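**Beschaffung Manipulationsarbeitsplatz: Haushaltsansatz und Reihenfolge der Positionen**

Unterforum: Beschaffung und Investitionsplanung

---

**i.karaca** (Institut Draddale, Laborleitung)

Sehr geehrte Kolleginnen und Kollegen,

für das kommende Haushaltsjahr ist bei uns die Einrichtung eines zweiten Arbeitsplatzes für Greif- und Ablageaufgaben vorgesehen. Der Antrag muss im März bei der Verwaltung vorliegen. Strittig ist intern die Gewichtung zwischen Roboterarm, Greifer und Ausstattung des Tisches. Das Angebot der Firma Istex umfasst Arm, Steuerung und Grundgestell. Greiferbacken und Prüfgegenstände sind darin nicht enthalten.

Ich bitte um Rückmeldung, welche Positionen Sie gesondert ausgewiesen haben und welche im Verbrauchstitel geführt werden.

Mit freundlichen Grüßen
İlker Karaca

---

**m_arsenault**

Sehr geehrter Herr Karaca,

in Calilton haben wir Arm und Steuerung als Investition, die Greiferbacken dagegen als Verbrauchsmaterial beantragt. Die Revision hat dies nicht beanstandet. Ein Satz Backen wurde mit 196 Euro abgerechnet, im ersten Betriebsjahr wurden 6 Sätze benötigt. Wer diesen Posten in der Investition führt, muss jede Nachbestellung einzeln begründen.

Für die Prüfgegenstände hatten wir keinen eigenen Ansatz, was ich heute als Versäumnis bezeichnen würde.

Marlene Arsenault

---

**t.kennedy**

Der Trennung von Investition und Verbrauch stimme ich zu. Einen eigenen Titel für Prüfgegenstände halte ich jedoch für überzogen. Spielzeuglebensmittel und einfaches Küchengeschirr lassen sich aus der Handkasse beschaffen. Entscheidend ist der Arm. Bei knappen Mitteln sollte jeder Euro in Reichweite und Traglast fließen, da diese Eigenschaften nachträglich nicht verändert werden können.

Tanner Kennedy

---

**l_macdonald** (Sutter, Technische Planung)

Sehr geehrter Herr Kennedy,

dieser Einschätzung muss ich widersprechen. Zur Veranschaulichung füge ich eine Aufnahme unseres Küchentisches bei.
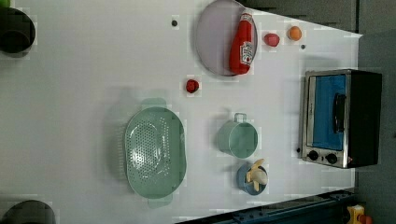 Die Ausstattung des Tisches bestimmt bei uns den Greifer, und der Greifer bestimmt einen erheblichen Teil der Folgekosten. Wir haben deshalb zuerst die Gegenstandsliste verabschiedet und erst danach die Ausschreibung formuliert. Ein flacher Teller mit leicht erhöhtem Rand stellt andere Anforderungen an die Backen als ein gelochtes Sieb mit zwei flachen Griffen oder ein Topf, der nur eine kleine Schlaufe bietet. Hinzu kommt der Minibackofen, dessen senkrechter Türgriff und runde Drehknöpfe in der Ausschreibung ausdrücklich als Bedienaufgabe genannt sind. Ein Standardgreifer mit glatten Parallelbacken wurde nach der Erprobung ausgeschlossen. Die gesamte Tischausstattung einschließlich Ersatzteilen haben wir mit 1.426 Euro angesetzt und als eigene Position begründet.

Eine Abwicklung über die Handkasse wäre in dieser Höhe nicht zulässig gewesen.

Lucie MacDonald

---

**t.kennedy**

Sehr geehrte Frau MacDonald,

den Hinweis zur Höhe nehme ich zur Kenntnis, der Betrag überrascht mich allerdings. Ist das Elektrogerät darin enthalten? In diesem Fall wäre zu klären, ob es überhaupt unter Prüfgegenstände fällt. Bei uns würde es inventarisiert und müsste der Geräteprüfung unterzogen werden. An meiner Rangfolge halte ich fest: zuerst der Arm.

---

**l_macdonald**

Das Gerät ist enthalten und wurde inventarisiert. Wir haben die Position daher in 2 Unterpositionen gegliedert, Elektrogeräte und sonstige Gegenstände. Die Kosten der Geräteprüfung trägt die Haustechnik.

---

**w.gill** (Moderation)

Ich bitte, die Frage der Inventarisierung in einem gesonderten Thema fortzuführen. Die Regelungen der Häuser weichen hierin voneinander ab.

Zur Sache: Bitte berücksichtigen Sie auch die Lieferzeiten. Nach hiesiger Erfahrung treffen angepasste Backen deutlich später ein als der Arm. Die Bestellung sollte nicht erst nach der Abnahme ausgelöst werden.

Wayne Gill

---

**i.karaca**

Sehr geehrte Damen und Herren,

ich danke für die Beiträge. Wir werden die Gegenstandsliste vorziehen und die Backen im Verbrauchstitel führen. Hinsichtlich der Traglast folge ich Herrn Kennedy, die größere Variante bleibt im Antrag.

Frau MacDonald, wäre es möglich, den Wortlaut Ihrer Begründung für die Tischausstattung zu erhalten? Unsere Verwaltung verlangt hierfür eine halbe Seite Text.

---

**l_macdonald**

Die Begründung geht Ihnen als persönliche Nachricht zu. Die Preisangaben habe ich entfernt.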